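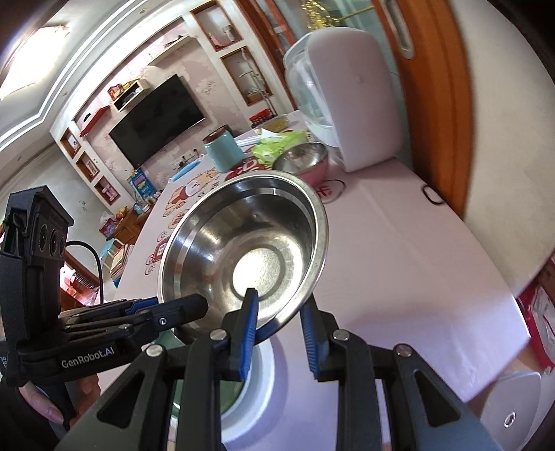 How many times does a task have to be shown before a robot can learn it? For the simple kitchen tasks in this unit, plan on a few hundred good recordings. Lifting and placing one object may need fewer, while anything that uses both hands usually needs more.

Week 4: Collecting demonstrations
Tutors: Hina Khattak and Wajid Qureshi

Two ways of showing

Remote control. The operator moves the robot itself from a distance. What is recorded is what the arm did, so every move is one the robot can make. It is slow, and new operators tire quickly.

Hand-held grippers. The person holds the gripper and does the task directly. It is faster and can be done in an ordinary home. The drawback is that a person can reach in ways the arm can't, and those recordings have to be thrown out later.

The Lorken set

Our practice set has 2769 recordings, of which 2597 passed checking. Use the passed ones only. The bowl tasks are in a separate folder of 346.

When you record

Start with both grippers open and still.
Keep to one speed – don't rush the easy parts.
Hold a bowl by the rim and keep the other gripper's fingers in view.
If you drop something, stop and start a new recording.
Move the objects a little between recordings.

For the seminar

Read the Vieira notes, sections 2 and 3. Bring one task from your own kitchen, written out as single moves, and mark where the second hand is needed. Questions about the recording software go to Junaid Abbasi.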